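4. The small rack on the table

4.1 Why we kept coming back to the rack

When we first planned the Koltlow household study we had our eyes on the big furniture of the kitchen – the pantry, the cupboard over the stove, the drawer that everybody calls the good drawer whatever happens to be in it. The little two-tier rack came into the work by the side door. In the opening round of visits people kept mentioning one, often while they were showing us something else, and usually in a fond and slightly embarrassed way, as you might mention a dog that is allowed on the couch. By the time we had been through our notes for all 205 households, we had written the word "rack" in the margin so often that it seemed only fair to give the thing a section of its own.

By a rack we mean a small, open, freestanding shelf that sits on a table or counter and has a lower level near the surface and an upper level above it. We leave out anything screwed to a wall, anything with doors, and the turntables, which behave quite differently and are taken up in Section 6. Households had their own words for it, of course. "The stand" was common, "the step" less so, and in one house on Broser Street it was "the apartment building," with an upstairs and a downstairs, and the grandchildren were sent to fetch the honey from upstairs.

4.2 What goes up and what stays down

The kitchen diary asked each household to write down, whenever they noticed themselves doing it, where they had put a bottle, jar or tin after using it. We collected 1768 entries that concern a rack or the table directly in front of one. They are short, as diary entries written with a wet hand tend to be, but there is a good deal in them.

The upper level was favoured for things with a dry body and a firm lid: salt, ground spices, sugar, stock powder, tea. People told us that these were the things they reached for without looking, and a surface near the height of the hand suited them. The lower level was more of a mixed neighbourhood. Tall bottles could not go there at all in many homes for want of headroom, and so it took the squat jars, the matches, the egg timer, a spare lid whose jar had gone missing. Oils and syrups were the restless ones. They appear upstairs in one entry and downstairs in the next, and just as often they are recorded as standing in front of the rack, on the bare tabletop, where they had been set down "for a minute" and then stayed until supper.

We came to call this strip of table the apron, and we think it deserves to be treated as a third level of the rack, since the households plainly use it as one. It has no edge and no name in the home, but it has a shape. It runs along the front of the rack and a hand's width or two forward of it, and things left on it are felt to be nearly put away. A bottle on the far side of the table is out. A bottle on the apron is, in the words of one diary keeper, "home but still has its coat on." The feeling was strong enough that in several households a person would say the table had been cleared while the apron was still quite busy, and the rest of the family would agree.

4.3 The rack, the table and the containers in the sorting sessions

To look at this more closely than a diary allows, we ran a set of tidying sessions at a plain table, using a metal rack and ordinary kitchen containers. We wanted the arrangement to be as unremarkable as we could make it. The table top is light wood, and the rack is black, with trays that have a raised edge, so that a container has to be lifted a little to clear the lip before it is set down. This lifting turned out to matter a good deal, and we return to it below. Containers with clear or cloudy sides were preferred over tins, as people at home sort partly by what they can see through the wall of a jar, and a granular filling and a golden liquid are told apart at a glance by anyone who has ever cooked.

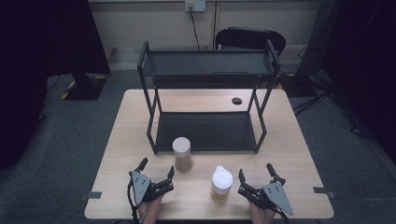
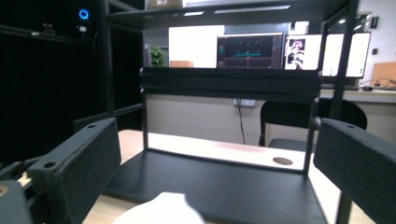
Figure 3. Black metal rack and light wooden table.

Bongani Venter drew up the order of the sessions and Verena Egger led the conversations that followed each one, over a cup of tea, which we recommend to anybody doing work of this kind. Seven containers were in the full set, although a good many rounds used only two or three. In each round they began on the table and were to be put away "the way you would like to find them in the morning." We chose that wording with some care. An earlier version asked for the containers to be put away neatly, and it produced very tidy rows that people then confessed they would never keep up at home.

4.4 The lip of the tray

A raised edge of the sort one finds on these racks looks like a small thing, and in the catalogue description of any such rack it is passed over in half a line. In use it changes the whole character of putting something away. On a flat counter a bottle can be pushed. You nudge it along with the back of your hand while the other hand is busy with the pan, and it slides to its place among its neighbours without any real attention being paid to it. Onto a tray with a lip it must be lifted, carried over and lowered, and for that moment it wants a whole hand and a bit of looking.

We believe this is a large part of why the apron fills up. The things we found there were the things people handled with one hand while thinking of something else, and above all the things they expected to need again shortly. In the follow-up conversations this came up over and over. "I can't be bothered with the hop," one woman said, and after that we all called it the hop, in our notes and eventually in the diary forms as well, where several households took it up with enthusiasm and began to record who in the family would hop and who would not.

The lip has its defenders too, and we would not want to be unfair to it. People with young children liked it very much. So did those who lived near the rail line at Koltlow, where the evening freight rattles the kitchens, and who had lost a bottle or two to the floor over the years. For them the hop was a fair price, and they were noticeably stricter about the apron than their neighbours up the hill.

4.5 Lids, caps and the order of the row

Closures had more say in the matter than we had expected. A container with a rounded lid cannot carry anything on top of it, so it ends a stack before the stack has begun, and households with many such lids spread outward along the tray and ran out of width sooner. Flat lids were stacked cheerfully, sometimes beyond what was wise. Flip-top caps brought in a different habit again. Because the cap opens with the thumb of the hand that holds the bottle, people wanted the tab turned toward them, or toward their cooking hand, and would give the bottle a small twist as they let go of it. This twist was among the most steady habits in the whole study. It was done by people who described themselves as hopelessly untidy, and done again when they moved the bottle to some other spot.

In shared kitchens the twist gave rise to some gentle friction. Where a left-handed and a right-handed cook used the same rack, the bottle was forever being turned, a quarter this way in the morning and a quarter back at night. One couple had settled it by standing the bottle at the end of the lower tray with its tab pointing at neither of them, an arrangement that they both disliked and both defended.

4.6 Keeping the arrangement up

We went back to 56 of the households in June to see what had become of their racks. We had supposed that the arrangements would have loosened by then, and some had, with the lower tray in particular having gathered batteries, elastic bands and a quantity of seed packets. But the upper tray was very often just as we had left it in our notes. Several people remarked that they had not thought of the rack since our last visit and then, while speaking, reached out and put the salt back in its corner.

The apron was harder to compare from one visit to the next, as it changes by the hour. Those who came to the door before breakfast on a Monday found it nearly bare, and those who called at suppertime found it crowded. The diary entries bear this out, with the apron filling through the cooking and emptying when the table was needed for plates. In homes where the meal was eaten at another table it emptied much later, and in a few it was left for whoever came down first the next day.

Readers who know the Lemma report on pantry shelving will see that our account of the upper tray sits comfortably beside its chapter on eye-level storage, though that report dealt with fixed shelves and had no call to consider the ground in front of them. We would be glad to see the apron looked for in other places where small shelves stand on larger surfaces, such as the bathroom vanity and the workbench, and Verena Egger has begun a modest round of visits to garden sheds with this in mind. The coding sheet for the diary entries, including the hop and the twist, is given in Appendix B.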